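Drirnmont gravel path, a gray afternoon in October

Quick gallery, not much time to sort these. Walked the long path out past the Wolter end, the straight one, about 60 minutes there and back with stops. Low cloud the whole way. Light was bad so expect dark grass and some blur. Full set is 219 files, most of them clouds, so only a few here.
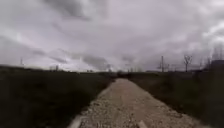
Gravel, grass both sides, a lot of sky.

Surface is the loose pale stuff they put down on all the Flolline trails. Fine in boots, annoying on thin tires. I had 2845 steps on the counter by the first bench and already a stone in my shoe. No shade anywhere on this stretch in summer, so bring water if you come then.

Wider part next – whitish rubble along the field side, tall reedy growth on the other.
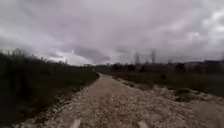 Kept going after that, didn't stop for lunch. Wind picks up once your out of the village and there is nothing to sit behind. The old Chaturvedi map has a side turn marked near post 101 but I missed it, or its grown over. Will try again from the other direction.

Bare trees are worth the walk this time of year. Really like the one that spreads out like a fan, past the dark bushes. Multi-story building off to the left, if you need something to aim for.

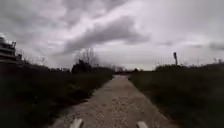
Parking is free at the Wolter lot but fills up early. Bus stop is closer to the shops, check the return times before you set off, the last one goes at 5:40 pm. Toilets at the lot only, locked in winter I think.

Last one, looser grayish stones down the left edge, balconies or floors stacked up behind the scrub.
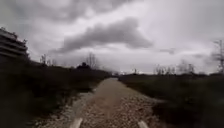 Drirnmont, October

Back home, socks full of grit. More from the set when I get a free evenning – mostly sky, a few of the far fields. Same path again once the leaves are back, probaly from the other end.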